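3.2 Holding the shirt before the first fold

Most of what has been written about folding begins with the garment already lying flat, and we understand why, as a flat shirt is a pleasant thing to write about. Our own interest, which grew out of a good many evenings spent talking over laundry with the families in the Trinham study, lies a little earlier than that, in the short stretch of work between picking a T-shirt out of the heap and having it ready for its first crease. We call this stretch the opening. It took up more of people's attention than we had expected when Indira Chowdary and Senthil Panicker drew up the first version of our coding sheet in March, and we ended up giving it a category of its own.

A thin knit shirt can be held up in several ways, and the one most of us learned at home is by the shoulders, with the collar between the hands. The sideways hold in Figure 4 is a different habit altogether. The collar lies to one side, the fabric is drawn out wide between two pinched corners, and the body of the shirt makes a broad panel, while a sleeve and whatever is bunched up with it hang down to the table.

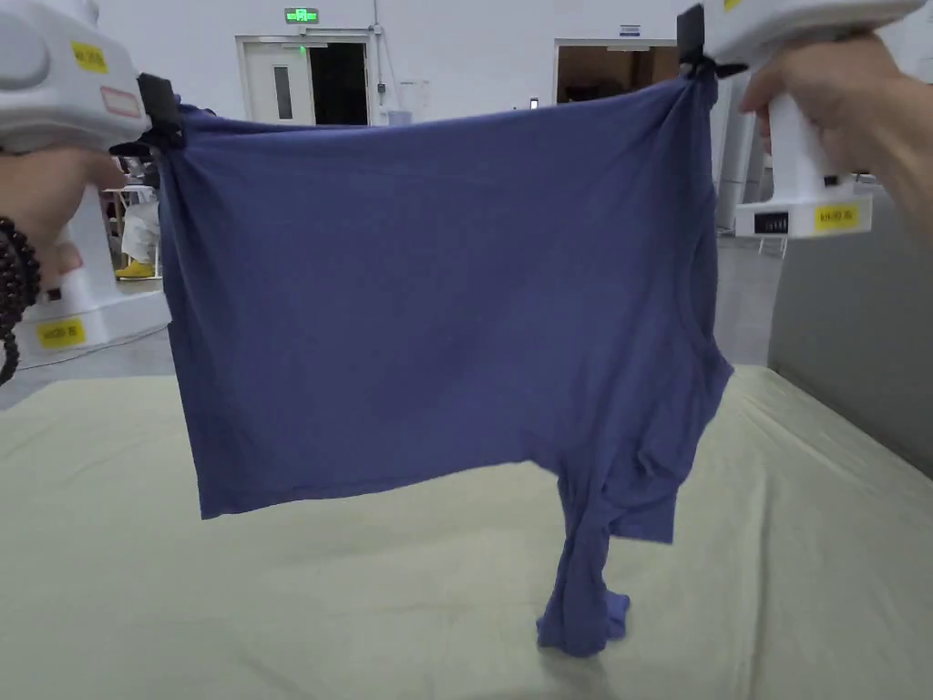

Figure 4. A blue short-sleeved T-shirt in the sideways hold, with the collar to the right and a twisted part of the garment reaching the padded surface.

The sideways hold has a good deal to be said for it, and Unnur Thygesen, who coded most of this material, grew rather fond of it. With the shirt turned this way, one long side can fall straight toward the hem, which gives the folder a line to work from. Its weakness lies at the other side, where the sleeve is apt to twist. A twisted sleeve that is set down as it is tends to stay twisted under the rest of the shirt – and anyone who has opened a drawer and found a lump in the middle of a neat stack will know what becomes of it. We therefore coded the state of the sleeve separately from the state of the body, using the terms "hanging free," "twisted" and "caught."

In all we coded 543 openings in the Trinham material. Two coders, Thygesen and Murali Amin, worked through them independently and then sat down together over the ones on which they differed. There were 33 of these, nearly all to do with whether a sleeve should be called twisted or caught, and we have kept their notes on each one, partly out of affection and partly because the reasoning may be of use to others. Five could not be settled at all and were left out of the tables.

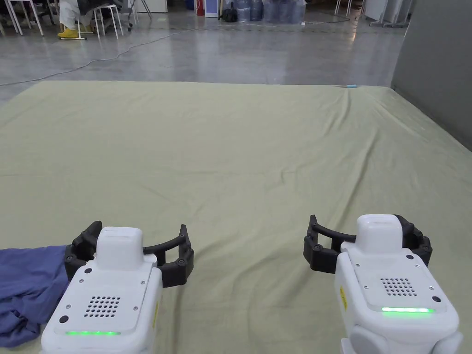
The surface deserves a few words too, as it is easily forgotten. We had at first treated it as a plain background to the work and recorded only its height. Krishnamoorthy Chettiar persuaded us otherwise, pointing out that a cloth or a padded top has a grip of its own. A thin shirt laid down on fabric will not slide as readily as it does on a bare, polished table, so the first edge to touch tends to remain where it landed, and the folder can draw the rest of the garment out from it. The same grip can be a nuisance when the shirt has to be shifted afterward, and a covering that has wrinkled may pass its ridges up into a light knit. For these reasons the later coding sheets carry a line for the type of covering and another for its condition, smooth or creased.

We did not ask people to change their usual way of working, and we gave no instruction on which corners to take hold of first. The categories used for the placing of the shirt, from the moment its lowest part meets the surface until both hands let go, are set out in Section 3.3.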